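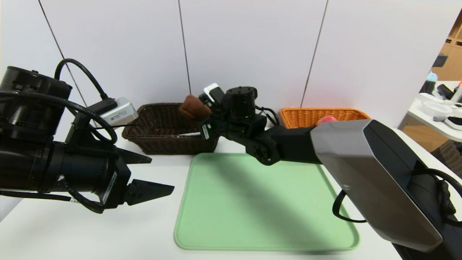
Cable slack on two-arm tabletop cells, what is your written rule?

gashi_bench
Posted May 2024
We are rewriting the setup sheet for our tabletop cells at Dotport and the part on cabling is one line long: "Secure all cables." Everyone reads that differently. On the cell I'm working at, the left arm has a cable that loops up from the top and comes back down into the small module near the wrist. There is another loop under the base housing on the right. One person wants every loop tied flat. I think the wrist needs slack. What do other people have in writing?

oriole856
Ours says slack at every joint that turns, tie points on the links only, never across a joint. Then you jog each joint to both limits at low speed and watch the cable the whole way. If it pulls tight or catches, redo it. Initial the sheet after.

tinplate
I would go with the person who wants it flat. A loop standing up off the arm is going to snag on something, and with two arms over one table the something is the other arm. We had that happen in December and it took out a connector.

oriole856
Flat ties pull the connector too, just slower. We replaced 19 wrist cables at Skukholm the year we tied everything down. Loop height is what you want to limit. Ours is 100 mm above the link.

tinplate
100 mm is a lot on a small arm. But OK, a number is better than "secure."

gashi_bench
The number helps, I'll take that. Second question. Do you have a rule for where the baskets go? We have a brown one and an orange one at the back by the wall and a green silicone tray in the middle. The right arm reaches across the back of the table to get to the brown basket, and the orange one is partly behind its base housing from where the head camera sits.

fundaline_ops
We mark basket positions with tape and check them from the camera view before the first run. If the rim is hidden, move the basket. I don't care which arm reaches where as long as there is a written handoff zone and only one arm is in it at a time.

tinplate
Disagree on the second part. Cross reaching should be the exception -- it puts the elbow over the work area and throws a shadow on whatever is below. You have one on the tray right now.

fundaline_ops
Shadows are a lighting problem. Fix the lamp.

oriole856
Both can go on the sheet. Also put in a recheck interval. We do cables every 2000 cycles and after any change to the wrist.

gashi_bench
OK. Draft will have joint slack, a loop limit, taped positions and the recheck. Leaving cross reaching open for now. I'll post the text when it's through review.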